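Unpacking and Checking Assistant (part-time), Lykkegaard

Skarkis receives small electronic devices from many suppliers. Each one must be opened, checked and registered before it goes to our customer Prilta. We are looking for two persons for our unpacking desks, starting in August.

Your work
You open the cardboard boxes, take out the inner dividers and compare the content with the packing list. Afterwards you enter the article in Valico, our stock program. In the last season we registered 982 articles, and this year we expect 2,000. Most of the work is done at a desk, so please be prepared to sit for some hours.

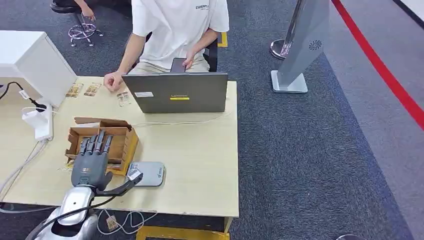 What we expect from you
– You work with care, also when the box number 300 looks the same as the first one.
– You can read a packing list in English and type on a laptop without problems.
– You keep the opened packaging together with its article until the check is finished.
Experience from a warehouse is welcome but not required. We will teach you Valico in the first week.

What we offer
A contract of 20 hours per week, with start at 8:00 or at 12:30 – you can choose. There is no dress code.

How to apply
Please send us a short letter and your CV by the contact form and write the reference 817 in the subject line. We answer every application.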